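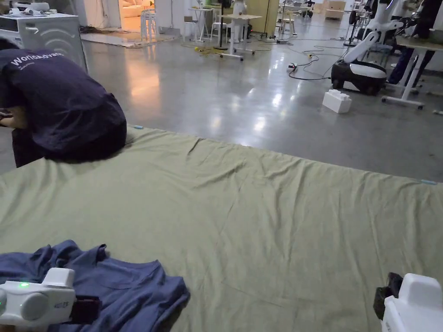

Vol. 7, No. 2

CALL FOR REVIEWERS AND ONE PAID SECTION EDITOR: HEAVY MUSIC

Ritgate covers metal, hardcore and related guitar music from a small editorial desk and a larger pool of outside writers. The pool has shrunk over the past year and the promo queue has not. We are taking applications for reviewers in four areas and for one part-time editor to run the thrash and speed section.

Reviewers

Open areas are thrash and speed, death metal (old and technical), doom and sludge, and reissues. Black metal is full at present. Applicants may name a first and a second choice. We do not assign outside those choices without asking.

A reviewer files 2 full-length reviews per month. A full-length review covers one album or EP and is written from at least three complete listens, one of them on speakers. Short notes for the monthly roundup are optional and paid separately. Reviews of live shows are handled by another desk and are not part of this call.

Copy must identify the release format, the label, the running time and the lineup as printed in the release notes. Where the notes and the band's own page disagree, say so in a line to the editor and leave the item blank. Track-by-track reviews are returned unread. Comparisons to other bands are allowed, but a comparison has to name a record -- "sounds like early Mahama" tells the reader nothing, given that the first Mahama demo and the first Mahama album have different drummers, different tunings and very little in common apart from the logo.

Production should be discussed in terms a reader can check by ear. Kick drum level, guitar tone, how much room there is on the vocals and whether the bass can be heard under the rhythm parts are all fair subjects. Loudness readings are welcome if you know how to take them and state what you measured. Do not guess at gear.

Scores are given on a ten-point scale in half-point steps. The score is set by the reviewer and is not changed by the desk. The desk may ask for the text to be brought in line with the score, or for one more paragraph of evidence at either end of the scale.

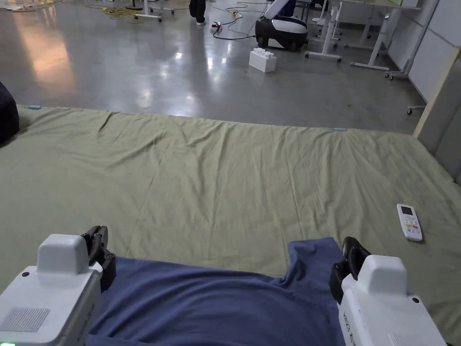 The most common fault in trial copy is a score of seven attached to a text that lists only complaints. The second most common is a first paragraph about the history of the subgenre. Readers of this section know the history. Begin with the record.

Section editor, thrash and speed

The editor works around 18 hours a week, remote, on a schedule of their own choosing apart from the two days before each issue closes. Duties:

Sort incoming promos and assign them through Kadis, our queue system.
Edit reviews for accuracy, length and house style.
Check release dates and embargo terms with labels.
Write the section introduction for each issue.
Answer corrections within two working days.

We require previous editing work, paid or unpaid, that can be shown in before-and-after form. Broad knowledge of the style outside the United States and Germany is a strong advantage. The current backlog has a large South American share, and the Dranent reissue series alone will take up most of a page per issue through the spring. Reading Spanish or Portuguese helps.

The editor is paid monthly. Reviewers are paid per published piece, on the last day of the month of publication. Rates are sent with the trial assignment. A commissioned review that we do not run is paid at half rate.

Conflicts

Reviewers may not cover bands they play in or have played in, releases on a label that employs them, or records they worked on in any capacity, artwork included. Declare these in the application. Having a band does not count against you.

How to apply

Send one message through the contact form with "Reviewer" or "Section editor" in the subject field. Include two samples of no more than 600 words each, at least one of them on a record you did not like. Published and unpublished samples are treated the same. Add a list of ten albums from the past three years in your chosen area, without comment.

Suitable applicants will be sent one promo and given ten days to return a trial review. Trial reviews are paid whether or not we use them. Section editor applicants will also be sent an unedited text to correct.

Trials go out in December. Applications that arrive after the trials have been sent are kept for the next round.

Posted Nov 16, 2022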